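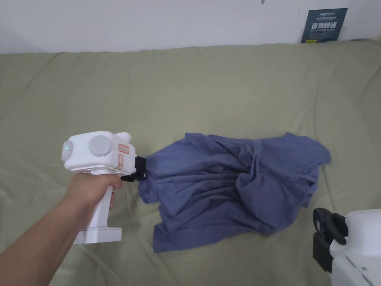

Dormitorio 2: camiseta gris azulada arrugada sobre la sábana verde.

LISTA DE REVISIÓN DEL PISO, CON COMENTARIOS
Piso de la calle Karkow, 4.º izquierda
Octubre de 2018
Revisa: Trinidad Toledo
Acompaña: Gonçalo Leitão, por la propiedad

Uso la plantilla de Mirnico porque es la que pide la agencia. Tiene casillas para todo y sitio para casi nada, así que los comentarios van debajo de cada punto. Donde pone "correcto" es que lo he probado yo. Donde pone "según la propiedad" es que me lo han dicho.

1. ENTRADA Y PUERTA

1.1 La puerta abre desde dentro sin llave: correcto.
1.2 Mirilla: correcto.
1.3 Salida despejada: no conforme.
Comentario: hay un zapatero detrás de la puerta y la hoja no llega a abrir los 90 grados. El señor Leitão dice que "se pasa de sobra". Pasa él, de lado. Con una maleta o con un niño en brazos ya lo veríamos. Retirar.

1.4 Placa con el número de piso: correcto.

2. ELECTRICIDAD

2.1 Cuadro accesible y rotulado: a medias.
Comentario: accesible sí. Los rótulos están escritos a lápiz y dos dicen "cocina". Bajé los dos y uno apagaba el baño. Rehacer los rótulos con alguien que vaya probando uno a uno.

2.2 Diferencial, botón de prueba: correcto. Salta a la primera.

2.3 Toma de tierra: según la propiedad.
Comentario: me enseñan un papel de la instaladora Joly sin firma ni sello. No lo doy por válido. Pido el boletín y, mientras no llegue, la casilla se queda abierta.

2.4 Regletas y alargadores: no conforme.
Comentario: en el salón hay una regleta conectada a otra regleta, con un calefactor al final. Llevo años oyendo que "nunca ha pasado nada" y sigue sin parecerme un argumento. El calefactor, directo a la pared o fuera del piso.

2.5 Enchufes flojos: uno, en el pasillo, junto al baño. Fijar.

3. COCINA Y GAS

3.1 Goma del gas dentro de fecha: no se lee.
Comentario: la fecha está tapada por una capa de grasa o borrada, no sabría decir. Si no se lee, se cambia.

3.2 Llave de corte a mano: correcto.
3.3 Rejilla de ventilación sin tapar: no conforme.
Comentario: cinta de embalar por dentro, "por el frío". Se quita hoy. El señor Leitão la quitó delante de mí, lo anoto en su favor. Miraré en la segunda visita si ha vuelto.

3.4 Caldera Celletti, revisión anual: según la propiedad.
Comentario: la pegatina dice revisada, la factura no aparece. Las pegatinas se imprimen en cualquier sitio.

3.5 Campana: hace mucho ruido y tira poco. Limpiar filtros antes de opinar.

4. DORMITORIOS

4.1 Ventana practicable: correcto en los dos.
4.2 Barandilla o antepecho de altura suficiente: dudoso en el dormitorio 1.
Comentario: la plantilla no indica desde dónde se mide. Desde el suelo cumple. Desde el cajón que han puesto debajo de la ventana, no. Y los críos se suben al cajón. Mover el cajón.

4.3 Ropa de cama o prendas lejos de focos de calor: correcto.
Comentario: ningún radiador junto a las camas. Los apliques de pared son de bombilla fría, comprobado con la mano después de un rato encendidos.

4.4 Muebles altos anclados: no conforme.
Comentario: el armario del dormitorio 1 mide 130 de ancho y se mueve empujando con dos dedos. Me cuentan que el suelo está torcido. Razón de más para anclarlo.

4.5 Detector de humo: hay uno, sin pila.
Comentario: la pila estaba en un cajón de la cocina. Pitaba, me dicen. Pita para que se cambie la pila – no para que se guarde. Poner nueva y probar con el botón.

5. BAÑO

5.1 Nada eléctrico al alcance de la bañera: correcto.
5.2 Suelo o alfombrilla antideslizante: aceptable.
Comentario: la alfombrilla tiene ventosas y agarran hasta 9 de cada diez. Que la sequen de vez en cuando.

5.3 Temperatura máxima del agua: sin medir. Me dejé el termómetro. Pendiente y culpa mía.

6. ZONAS COMUNES

6.1 Luz de escalera: correcto, aunque el temporizador apaga antes de llegar al cuarto. Hablar con la finca.
6.2 Pasamanos: flojo entre el segundo y el tercero.
Comentario: el edificio lleva un 1807 tallado en el dintel y todo el mundo me lo señala como si explicara el pasamanos. Los tornillos son bastante más modernos. Apretar.
6.3 Extintor: en fecha, colgado detrás de una bicicleta. Mover la bicicleta.

RESULTADO
No apto por ahora. Urgentes: 1.3, 2.4, 3.1, 3.3, 4.4 y 4.5. Con papeles pendientes: 2.3 y 3.4. El resto puede esperar a la segunda visita, en noviembre.

La propiedad pregunta si puede alquilar entretanto "a gente de confianza". La plantilla no tiene casilla para eso. Mi respuesta es no.

Firmado: T. Toledo
Recibí, disconforme con el punto 4.2: G. Leitão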